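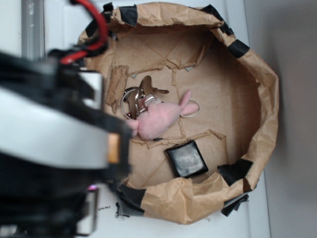 1/
散らかった入れ物からの取り出し、ソフト側の話をまとめて書きます。ハードの話はほぼなしで、把持候補の出し方、壁との干渉、点群の穴、あとログを見るためのツールの話。長いです。途中で夕飯を食べに抜けるかもしれません。

2/
前提から。うちのスタックは、認識がVidier、動作計画がShakya、その上でタスクの順番を見ているのが自作の薄いスクリプトです。名前はどれも社内のもので、検索しても出てきません。ログ置き場はIkholmと呼んでます。これも社内。

3/
で、今いちばん手を焼いてるのが、クラフト紙の丸い入れ物。縁のところどころに黒いテープが巻いてあって、壁は内側に折れ込んでしわだらけです。樹脂のコンテナなら箱を一個モデルに置いて終わりなのに、紙になった瞬間に終わらなくなりました。

4/
最初は素直に「円筒の内側」で近似しました。中心と半径と高さだけ推定して、衝突形状は薄い壁の円筒。計画は速いし、可視化もきれい。このときはいけたと思って、コーヒーを淹れに行ったんですよね。

5/
問題は折り返し。壁がまっすぐ立ってないので、円筒モデルの内側にも紙がいます。指をモデルの壁ギリギリまで寄せると、計算上は空いてるのに現物では紙に触る。逆に半径を小さめにすると、壁ぎわの物が全部「届かない」判定になる。

6/
なので円筒はあきらめて、点群から高さマップを作る方式に変えました。格子の一辺は5ミリ。もっと細かくしたい気持ちはあったけど、細かくすると今度は穴だらけになるんです。しわの影になってるところに点が来ないので。

7/
穴をどう埋めるか問題。最近傍で埋めると、折り目の奥が手前の縁と同じ高さになって、そこに見えない棚ができます。プランナーはこの棚を律儀に避けます。えらいんだけど、そこには何もないんだよ……。

8/
線形補間にすると今度はなだらかな坂ができる。坂は坂で、指先を横から入れる把持候補が「坂に刺さる」扱いで落とされます。どっちもどっち。補間の方法で悩んでた一週間、日報がほぼ同じ文章でした。

9/
今は「不明」を不明のまま持つようにしてます。格子ごとに、見えた・見えない・推定した、のラベルを付けて、衝突チェックのときに扱いを変える。見えないマスは通過にコストがかかるけど禁止ではない、という感じ。

10/
これ、教科書的には当たり前のことだと思うんですが、既存の衝突チェッカーが真偽値しか返さない作りだったので、コストを返せるように直すのが地味に大変でした。呼び出し元が思ってたより多かった。型を変えたらエディタが真っ赤。

11/
直し方は、真偽値を返す古い関数を残して、中で新しい関数を呼んでしきい値で切る、というよくあるやつです。全部いっぺんに置き換えようとして一回ブランチを捨てました。小さく刻むのがいちばん早かったです（何回同じことを学ぶのか）。

12/
中身の話もします。鍵の束にピンクのうさぎのぬいぐるみキーホルダーが付いてるやつ。これが認識側の先生です。毎回なにか教えてくれる。

13/
セグメンテーションにかけると、鍵とうさぎが別々の物体として出てきます。見た目も材質も違うから、まあそうだよねという結果。でもつながってるので、取り出しの単位としては一個。ここで「物体」の定義が揺れます。

14/
別々のまま進めると何が起きるか。プランナーが「鍵を取る」「次にうさぎを取る」と二段の計画を立てます。一段目がうまくいけば、二段目の対象はもう入れ物の中にいないはず。タスク側は、いないものを探す計画をだいじに持ち続けることになります。

15/
対策その一、マスク同士が接していて、間に細いものが通っていたら「連結かも」の辺を張る。グラフにして、連結成分を一つの取り出し単位にする。実装は短いです。しきい値さえ決まれば。

16/
しきい値が決まらないんですけどね！　ゆるくすると、たまたま隣にあるだけの白い輪ゴムっぽい細い輪まで仲間に入ってくる。きつくすると、鍵とうさぎが離婚する。

17/
白い輪は本当にやっかいで、細いので深度にほとんど出てきません。RGBでは見えてるのに点群では床と一体。見える人と見えない人で話がかみ合わない会議みたいになります。

18/
いったん、RGBにだけいる物体は「把持対象にはしない、でも連結の候補にもしない」と決めました。存在だけは記録しておく。あとで別の物をどかしたとき、画像をもう一回見て判断する方式です。

19/
対策その二は、確率のまま持つこと。連結かどうかを決め打ちせず、持ち上げたあとに画像を撮り直して、マスクがどう変わったかで辺の確率を更新する。こっちのほうが筋がいいと思ってます。まだ半分しか動いてないけど。

20/
半分というのは、更新式は書いたけど、撮り直しのときに腕が視野に入るのを避ける処理がまだ、という意味です。腕のマスクは関節角から投影して作ってるんですが、ケーブルが入ってないんですよ、モデルに。

21/
ケーブルって曲がるし動くので、URDFにはまず書かないですよね。赤いのが一本、上のほうでくるっと輪になってて、画像の中ではかなり目立ちます。運動学的には存在しないのに、見た目ではちゃんといる。

22/
放っておくと、赤い線が「未知の物体」として検出されて、取り出し候補のリストに載ります。リストの先頭に来たのを見たときは声が出ました。自分のケーブルを自分でつまみに行く計画、さすがに実行前に止めます。

23/
とりあえずの処置は、投影した腕マスクを太らせること。ふくらませる幅をリンクごとに変えて、ケーブルが通ってるあたりだけ余計に太くする。見た目はむくんだ腕です。でも効きます。

24/
太らせすぎると、今度は腕の陰にある本物の物体まで消えるので、認識用と「変化を見る用」でマスクを二種類に分けました。前者は太め、後者は細め。設定ファイルの名前を間違えて逆に読ませて半日なくしたのは内緒です。

25/
ここで夕飯。戻ってきたら把持候補の話をします。

26/
戻りました。カレーでした。

27/
把持候補の話。Shakyaの中では、候補をざっくり200個サンプルする……と書きそうになったけど、きっちり200個で固定です。設定の上限が200で、そこまで必ず出します。そこからフィルタで落として、残りを点数順に並べる。

28/
フィルタの順番が大事で、安い判定から先にかけるのが定石。指の開き幅、手首の角度、関節限界、それから衝突。衝突がいちばん重いので最後。なんだけど、紙の入れ物に限っては衝突で落ちる候補がとにかく多い。

29/
なので、衝突の前に「雑な衝突」を一段入れました。グリッパーを箱二つで近似して、高さマップと比べるだけ。ここで大半が消えて、詳細な衝突チェックに回る数がぐっと減ります。最初からやっとけという話。

30/
点数の付け方も変えました。前は物体の重心に近いほど高得点だったんですが、鍵とうさぎを一単位にすると、重心がちょうど何もないところに来ることがあります。リングの穴の中とか。空気をつかみに行くな。

31/
今は「つかめそうな面の近さ」と「単位全体の広がり」を別の項にしてます。ぬいぐるみ側は柔らかくて厚みがあるので、指を閉じる先としては候補に残りやすい。鍵は平たくて、寝てると床との隙間がほぼ出ません。

32/
じゃあいつもうさぎをつかめばいいのかというと、そう単純でもないです。柔らかい側をつまむと、鍵がぶら下がって振れる。振れた先に縁がある。出口の軌道を考えるときに、つかんだ物の形をどこまで見込むかが問題になります。

33/
ここは割り切って、単位の外接球を手先の下にぶら下げた形で軌道をチェックしてます。過剰に安全側。入れ物の縁を越えるのに無駄に高く上がるので、見てるとのんびりした動きです。タイムを詰めるのはあと。

34/
次、黒くて角の丸い四角いやつ。表面につやがあります。小さいケースっぽい何かで、画面上のラベルは「black_square」にしてます。Vidierの分類器はこれを見るたびに違う名前を言うので、クラス名はもう信用してません。

35/
つや物は深度が暴れます。同じ面の上で、フレームごとに高さがふわふわする。平面を当てはめると傾きが毎回違って、把持の進入方向もそれに引っ張られて毎回変わる。再現性という言葉が遠い。

36/
時間方向の中央値を取ると落ち着きます。ただし腕が止まってる間しか使えないので、その分だけ待ちが入る。待ち時間を計画の裏に隠せないか、というのが今週のお題でした。

37/
やったのは、先に把持候補のサンプリングを始めちゃって、深度が落ち着いたら姿勢だけ差し替える方式。候補を面の座標系で持っておけば、面の推定が更新されても作り直さなくて済みます。これは気持ちよく決まりました！

38/
床も伏兵です。底は茶色い段ボールで、ところどころ破れて、ぎざぎざの帯みたいになってます。床と物体を分けるのに平面フィットを使ってたんですけど、破れたところの縁が「薄い物体」として立ち上がってくる。

39/
色で分けようにも、帯も床も似たような茶色。高さで分けようにも差がわずか。今は、物体が全部なくなった状態の高さマップを背景として覚えておいて、差分を見る案を試してます。

40/
背景差分の弱点は、紙がやわらかいこと。腕が軽く触れただけで壁の形が変わったら、背景が古くなります。底はまだましだと思うので、差分は底だけ、壁は毎回作り直し、という折衷案。きれいじゃないけど、たぶんこれで行く。

41/
あ、質問が来てたのでここで。「学習ベースのエンドツーエンドでやらないんですか」。やりたい気持ちはあります。ただ、どこで落ちたか分かる構成を手元に一つ持っておきたいんですよね。比較対象がないと、良くなったのかどうか私には判断できないので。

42/
もう一つ。「衝突形状、メッシュにしないの？」しました。しわをちゃんとメッシュにすると三角形が大量に出て、計画が重くなって、しかも次の瞬間には形が違うかもしれない。高さマップは粗いけど作り直しが安いです。粗くて新しいほうを取りました。

43/
ツールの話。ここがいちばん語りたかった。Ikholmに溜まったログを見るビューア、Brallitcombeって名前で作ってます。名前の由来は聞かないでください、リポジトリを作るときに適当に打った文字列です。

44/
やることは単純で、時刻のスライダーを動かすと、カメラ画像と、高さマップと、把持候補の一覧と、落ちた理由が横並びで動く。それだけ。でも「落ちた理由」が隣に出るだけで、デバッグの速さが別物になりました。

45/
前はログがテキストで、「candidate rejected」とだけ書いてあったんです。誰が書いたんだこれと思ってblameしたら私でした。今は理由をenumにして、どの格子のどの高さに当たったかまで残してます。

46/
色分けもしてます。見えたマスは青、推定は黄、不明は灰色。候補が灰色のところで落ちてたら認識の問題、青で落ちてたら本当に壁がある。これを見ながらだと、計画側の私が認識側の私を責めるのが簡単です（両方私）。

47/
時刻合わせには一回ハマりました。カメラの時刻と関節角の時刻がずれていて、そのずれが88ミリ秒。腕のマスクが、動いてる間だけ本物の腕に遅れてついてくる。幽霊みたいでした。

48/
原因は、画像のタイムスタンプが露光の時刻じゃなくて、受信側で受け取った時刻だったこと。ドライバの設定を変えたら直りました。マスクを太らせてごまかしてた分がここで少し減らせたので、黒い四角のほうの検出も安定してくれるとうれしい。

49/
このバグ、再生ツールがなかったら見つかってなかったと思います。リアルタイムの画面だと、なんか縁がぼやけてるなあ、で終わり。コマ送りにして初めて、あれ、ずれてる？　となりました。

50/
回帰テストも作りました。Ikholmから取ってきた記録を68本選んで、コードを変えるたびに計画だけ走らせ直す。実機は動かさないので、夜中に勝手に回しておけます。朝に差分だけ見る。

51/
見る差分は、トップの候補が変わったか、落ちた理由の内訳が変わったか、計画時間が伸びたか。成功か失敗かは見ません。計画だけじゃ分からないので。ここを混ぜると数字が良く見えてしまって危ないです。

52/
乱数の種は固定してるんですが、スレッドの順番で結果が変わる箇所がまだどこかに残っていて、たまに何も変えてないのに差分が出ます。並列化した距離計算があやしい。来週の自分、頼んだ。

53/
次にやること、メモ代わりに。
・連結確率の更新を最後までつなぐ
・ケーブル用のマスクを、太らせる以外の方法で作る
・底の背景差分の切り替え条件を決める
・設定ファイルの名前を変える（また間違えるので）

54/
ケーブルは、腕だけ動かした動画を撮っておいて、姿勢ごとにどこが隠れるかを覚えさせるのがよさそうです。やってる方がいたら、ケーブルが少しずれたときの作り直しをどうしてるか知りたい。リプライでも引用でも。

55/
高さマップのラベル付けの部分は、他の依存がほとんどないので切り出して公開できないか相談中です。READMEを書くのがいちばん腰が重い。図を描くところで毎回止まってます。

56/
追記。9/の「不明は禁止ではない」について、危なくないのかという指摘をもらいました。もっともです。不明マスを通るときは速度の上限を下げて、手先の力のしきい値も別の値にしてます。腕のリンク側は不明マスを通らせません。許してるのは指先だけ。

57/
もう一個追記。30/の重心の話、輪っかや取っ手のある物だと全部同じことが起きるので、点数関数を触るときは穴のある物をテストに一つ入れておくのがおすすめです。うちは鍵束がその役をやってます。

58/
寝る前に夜間の再生を仕掛けました。今回変えたのは雑な衝突の箱の大きさだけ。差分が出たら続きを書きます。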